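Home > Food & Living > Events > FAQ

Plant-Based Potluck FAQ
By the Plustomo Supper Group
Updated January

Do I have to be vegetarian to come?

No. Plenty of our regulars eat meat at home. The only rule is that the food on the table is vegan: no meat, fish, eggs, dairy or honey.

Where and when do you meet?

We meet once a month in the Fallar Street hall in Karras. Doors open at 5:30 p.m. and we eat at 6. The hall holds 90 people, so please sign up on the Plustomo page first.

How much should I bring?

One dish that serves eight is plenty. Families of four or more usually bring two. If you can't cook, fruit or a couple of loaves from a bakery will do fine.

Do I need to label my dish?

Yes. Write out every ingredient on a card, including oils and spice mixes. Mark nuts, soy, wheat and sesame clearly. Cards are on the table by the door.

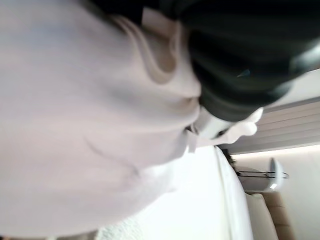
Pale fabric with a small white tag or tie.

Is there a kitchen?

There is one oven and a sink. The oven fills up fast, so bring hot food already hot if you can -- a slow cooker works well. Bring your own extension cord.

What does it cost?

Nothing if you bring a dish. If you come without one, we ask for $22 per household, which goes toward the hall rental.

Can I bring my kids?

Yes. Children are welcome and don't need a separate sign-up, but include them in your head count.

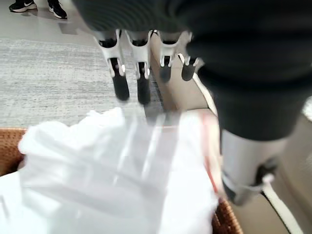 Four robotic fingers, and a white plastic bag below.

What happens to the leftovers?

Take home what you brought, or leave it for others to pack up. Bring a container with a lid. Unopened packaged food goes to the Palleck pantry the next morning.

Do you have speakers?

Four times a year. Past topics include cooking dried beans, reading labels and feeding a family on $100 a week. Talks start after the meal and run 50 minutes with questions.

I'm new to this. What's an easy dish to make?

Chili, lentil soup, pasta salad with an oil dressing, or roasted potatoes. Check the bread and the broth before you buy -- both can have milk or chicken in them.

Filed under: Vegan Living, Community Meals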